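Can a machine put away toys and sport things yet, or is it too early?

posted by gomurwood_parent

Hello everybody. I run a small after-school room in Clunau, and every evening at 6:30 I put the same things back in their places. Rackets go in the case, balls go in the box, small games go on the shelf. It takes me 2 hours in a bad week. I read that two-arm machines can already do such chores, and I would like to know if this is true before I talk with my director in September. Our whole budget for equipment is 2,122 dollars, so please be realistic with me.
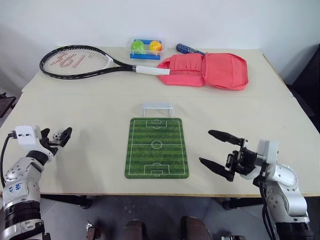

My biggest worry is the mix of sizes. A racket is long and stiff, a fabric case is soft and changes its shape, and a toy soccer ball is so small that my own fingers lose it. Is one pair of hands enough for all of this, or do I need different hands for different things? Also, must a person stay near it all the time?

2 replies, sorted by oldest

sadowski_fan

No. For 2,122 you will get a vacuum cleaner that bumps the walls. Buy more boxes and let the kids clean up, it works in our club.

Bogdan Krawczyk

I would answer a little more gently than the previous person, but the budget is really too small.

Picking up one hard object from a flat table is the part that goes best today. Even a very small ball can be held between two narrow fingertips, if the arm comes to it slowly and from a good side. We tried this at Lulitz, where I help with maintenance, and I wrote down the results: in 642 attempts with small hard pieces, some 200 needed a person to help. For a workshop this is too many. For a children's room, maybe you can live with it.
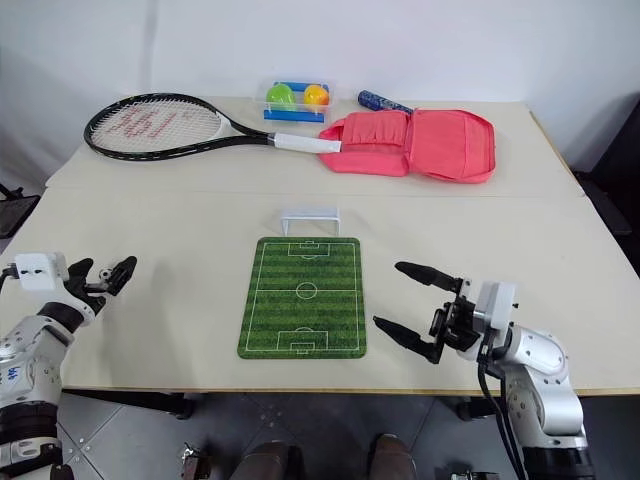 Bogdan Krawczyk, Lulitz, maintenance

Soft things are another story. An open case with pleats and a zipper must be held with one hand while the other hand puts the racket in, and then somebody has to close it. I have not seen a machine close a zipper well two times in a row. If you want to try, begin with the balls and the box only, and do the case yourself.

About your last point, yes, a person should stay near, and especially with children in the building. I would let it work only after they go home.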